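Nine months sober, and the kitchen

Posted in January by the blog owner | 2 comments

I stopped drinking nine months ago. The evenings were the hard part, so I started cooking in them.
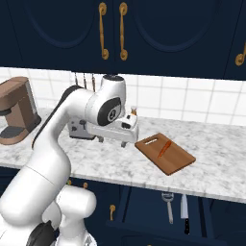 My group meets at Solergate at 7 p.m. and I get home hungry. I used to pour a drink first. Now I put my keys down on the marble counter and start chopping.

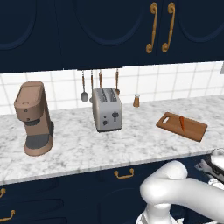
Mornings are easier. I sleep through now – mostly. I make coffee, put two slices in the toaster and read a page of the group's book.

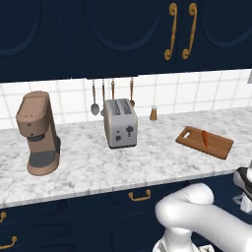 My sponsor said to keep my hands busy. I reach for the spoon hanging under the cupboards and stir something slow, usually soup. The craving has generally passed by the time I eat.

Shares: 739

Recent posts
Telling my boss
A dry weekend in Hukinitz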